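Kitchen robots on the prep line, what happens to the people?
Board: Workplace Talk

marlow_prep
Posted June 19, 2018
Hi everyone, long post, so get your coffee first! I've been on the prep line at the Dunstan staff cafeteria for six years, and we serve 349 lunches on a normal day. Management is trying out a two-arm setup from Tallon for putting away cans and clearing the counters, and they sent us these from the simulator so we'd know what kind of work it's being taught before it gets anywhere near our kitchen.

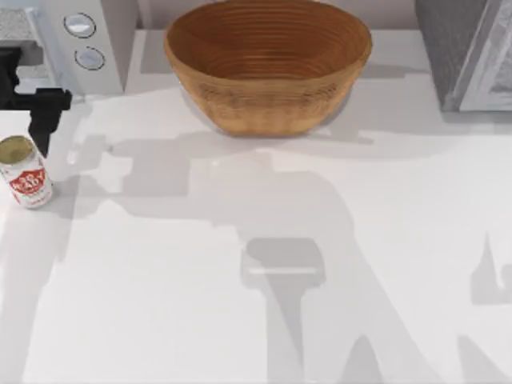
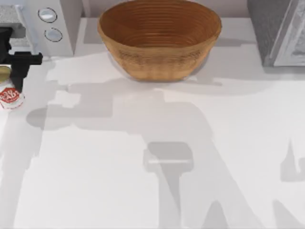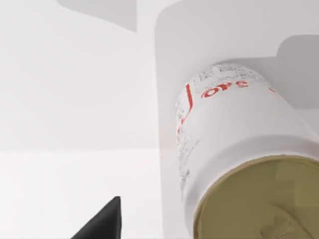 Simulator views of the can work. The bowl is in the first two, and the last is a close look at the can.

I don't mind handing over the cans, my wrists would be thrilled. What bothers me is that putting stock away is when we talk. It's also how the new folks learn where everything lives.

biscuitpan
We got a Bronar unit in February and I was dead set against it, I'll admit. Nobody lost hours here, but the job changed. I used to chop and chat, and now I spend a good part of the morning topping up trays and clearing stops (401 of them the first month, the log keeps track). Ask who gets trained on it, and ask if that comes with a raise!

old_dishpit
Sorry biscuitpan, I see it differently. Hours didn't drop at our place either, until two people left and their spots were never filled. Get something in writing, marlow.

biscuitpan
Fair enough, and I'm sorry that happened to your crew. Ours did put it in writing, so maybe that's the difference.

tamarind247
A clear counter with one can and one bowl is a lot kinder than my counter at 11:30, bless it. I'd want to see it with trays everywhere and somebody reaching across for the salt.

marlow_prep
Oh, that's a good one, I'm adding it to my list for the meeting. The training and the raise are going on there too, biscuitpan. Will post back once I've heard what they say.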